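Module 4: Industrial Handling and Automation
Handout 6: The demonstration visit to the Wadell laboratory

Issued Monday, September 5, 2022
Module leader: Tatsuya Kinoshita

1. Purpose of this handout

Students taking Module 4 are required to attend one demonstration visit during the term. The visit takes place at the Wadell laboratory on Skurkgate, where the teaching staff will show how a small collaborative arm is set to work on a sorting and placing task. This handout sets out what will be shown, what students are expected to prepare, and how the visit is assessed. It should be read together with Handout 5, which covers coordinate frames and the teaching of fixed points.

Attendance is compulsory. Students who cannot attend on the day given to their group must write to Jaime Nogueira before the visit, and will be placed in a later group if there is room.

2. How the visit is organised

The class is divided into 2 groups. Each group will spend the morning in the laboratory and the afternoon in the seminar room on the floor above. The safety talk is given at the door of the laboratory and no student may enter without having heard it. Bags and coats are to be left in the corridor lockers.

The demonstration is led by Daichi Nakajima, with Yuto Uchida at the control computer. The same task is shown first in simulation and then on the real arm. Students should not treat the first part as a rehearsal for the second. A large share of the errors made in industry are made at the programming stage, and it is in simulation that they are cheapest to find.

3. The task

The task is one of simple handling. A number of flat blocks lie on a work mat on the table, some dark and some light. The arm must approach a chosen block from above, close the gripper on it, lift it clear, and set it down at a named position. The order in which the blocks are to be moved is given in a short list held by the control program -- the arm does not choose for itself.

The following terms will be used without further explanation during the visit:

Home position: the posture to which the arm returns between cycles.
Approach point: a point directly above the block, from which the gripper descends in a straight line.
Grasp point: the point at which the fingers close.
Retreat: the straight upward movement after the grasp.
Cycle: one complete movement of one block, from home position to home position.

The approach point deserves particular attention. If it is set too low, the fingers may strike a neighbouring block on the way in. If it is set too high, the cycle becomes longer than it needs to be. In the Wadell exercise the blocks are placed close enough to one another for this to matter.

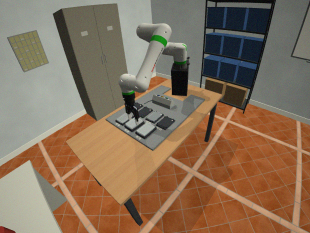
Figure 1. The simulated work cell, with the two-fingered gripper above the blocks on the mat.

Students should study Figure 1 before the visit and consider where they would place the approach point for a block in the front row, and whether the same height would serve for the row behind. They should also note the position of the pedestal at the back corner of the table. An arm mounted at a corner does not reach all parts of the mat with equal ease, and some postures that look natural on paper bring the elbow close to its limits.

4. From simulation to the real arm

The simulated cell was prepared by Genji Nakajima using the Virkunine package, which is also installed on the machines in the computer room. The program shown in the first part of the morning will be loaded on to the real arm without changes to the order of moves. What will change are the measured positions. No table is perfectly level and no mat is laid down in precisely the same place twice, and a correction must be made before the first cycle is run.

Daichi Nakajima will make this correction in front of the group by guiding the arm to reference points and recording them. Students are asked to write down the recorded values and compare them afterwards with those used in simulation. The differences form the basis of Question Sheet 6.

The real arm will be run at reduced speed. Students must remain behind the marked line while it is moving and may come forward only when invited. Yuto Uchida will stop the demonstration if this rule is not kept.

5. Preparation

Before the visit students should have:

-- read Handout 5 in full, including the appendix on straight-line motion;
-- opened the practice file in Virkunine and run one cycle;
-- read pages 17 to 24 of the Maruyama course reader;
-- written down one question to be put to the staff in the afternoon.

The practice file contains only one block and no correction step. It is intended to make students familiar with the controls and will not be marked.

6. Assessment

Each student is to hand in a written report of no more than 900 words. The report must describe one cycle in the correct order, explain how the approach point was selected, and discuss one difference between the simulated and the real run. Sketches are welcome and do not count towards the length. Reports that only retell the events of the morning will not receive a pass mark.

Reports are to be left in the module box outside Room 307. The closing date for both groups falls in November and will be posted on the module notice board once the second visit has taken place. Questions about marking should be sent to Tatsuya Kinoshita; questions about the software should be sent to Genji Nakajima.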